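Two-arm packing cell: questions about the handover fault

Updated in November. Applies to the Dendis cell, where two arms sort wrapped toothbrushes into baskets.

Most of these questions came in after the supplier's report went round. That report has the word "resolved" in it four times. Read the answers below before you repeat it to anyone.

The cell and the job:
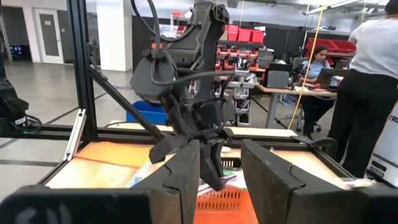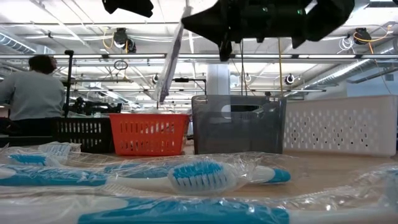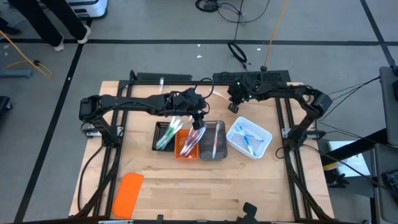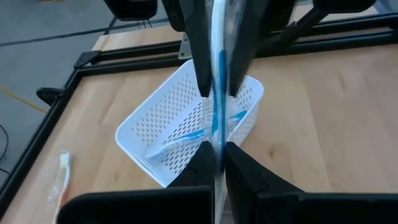
What went wrong?

During a handover, one arm kept hold of a brush after the other had taken it. Both arms then went on with their next move. The wrapper stretched, the brush turned sideways, and the second arm was pulled far enough off its path to clip the rim of a basket. The controller didn't stop. It logged the handover as a success and carried on.

Chak-lun Mok hit the stop button. He was at the cell by chance, checking a different fault.

Was anyone hurt?

No. The only damage was a bent fingertip and a scuffed basket. We still filed it as a safety matter, over some grumbling, on the grounds that an arm moved somewhere it hadn't been told to go.

How often did it happen?

We know of 30 cases in 2,000 handovers. Those are the ones Dragica Radonjić found by going through the recordings. The controller's own log shows 2. I'd trust her number over the log, and I wouldn't swear by hers either. Brushes that slipped free at the last moment are hard to tell from clean releases.

Why didn't the software notice?

The software decides that a gripper is open by looking at how far the motor has turned. It doesn't check whether anything is still between the fingers. Film wrap is slippery when you want grip and sticky when you don't. It can fold over a fingertip and stay there with the gripper open.

Gunnlaugsson, who supplied the control package, call this an "unusual packaging interaction". The cell was bought to handle packaged goods.

Isn't there a force limit?

There is, and it was set to 80 per cent of maximum. A light item in thin plastic will never pull hard enough to trip that. We asked who picked the figure and were told it was the default. Lowering it catches more snags and also gives false stops when an arm is just moving quickly. Aksel Ingvarsson is still working through settings, and so far he hasn't found one he'd sign his name to.

The report says the fault was fixed by an update. Was it?

The update adds a short pause after release and a small wiggle of the fingers. Snags did go down in the first test. The same test used new brushes with flat, tidy wrappers straight from the carton, so I don't think it tells us much. After a few rounds of handling, the wrappers get crinkled and the loose ends stick out. Nobody ran the test again on those until Dragica asked for it, and her run isn't finished.

Until it is, treat the update as a partial fix.

Couldn't the cameras catch it?

Maybe. The Binard vision add-on is supposed to spot an item held by two grippers at once. In the supplier's demo it did well, with solid coloured blocks. Clear plastic under bright ceiling lights is a much harder thing to look at, and glare was read as an object edge in several of our trials. It also missed a real snag while reporting high confidence. We have left it running for information only. It has no power to stop the arms, and it shouldn't be counted as a safeguard on any form.

Why hand items over between arms at all?

Good question, and Grethe Kvaran has been asking it since the first layout drawing. The usual reply is that neither arm can comfortably reach every basket. That's true of the present layout. No one has shown me that the layout couldn't be changed. A version with no handovers would be slower on paper, but the paper figures don't include time spent untangling film from a gripper.

Can I reach in to free a snagged item?

No. Not even if both arms look still. A paused arm still has power and can start moving again when the program picks up. Press the stop, wait for the operator to confirm that power to both arms is off, and then go in. Support the gripper with one hand before you pull on the wrapper.

If the film won't come away easily, cut it with the blunt-nosed scissors. Don't yank. The bent fingertip got noticeably worse when somebody did that.

Does one stop button halt both arms?

It does now. Before the incident, each arm had its own stop, and the link between them was a software message. Ívar Frandsen tested it with the network busy and found that the second arm kept going long enough to matter. The stops are now wired together. If you work on the older cell at Nerkwood, assume yours are still separate until you've tried them yourself.

Do I have to report a snag if it clears by itself?

Yes, please. Write down the time, which arm was giving and which was receiving, and what state the wrapper was in. Keep the brush and its packaging. A self-clearing snag is the kind the log records as a success, so your note may be the only trace of it.

Can the cell be run unattended?

No. We've been asked this by three different people, each of whom had been told by someone else that it was fine. One trained person stays within reach of the stop the whole time the arms are powered. Going to get a coffee counts as unattended.

When will that change?

I don't have a date. The supplier gave one and it has already passed. At a minimum I'd want to see the crinkled-wrapper run completed, a force setting that somebody can defend, and a release check that looks for the item instead of the motor position. The third of those hasn't been started.

Who do I contact?

Chak-lun Mok for anything to do with stops or access. Dragica Radonjić for recordings and snag notes. Questions about the supplier's report can go to the supplier, with a copy to Grethe so we have their answer in writing.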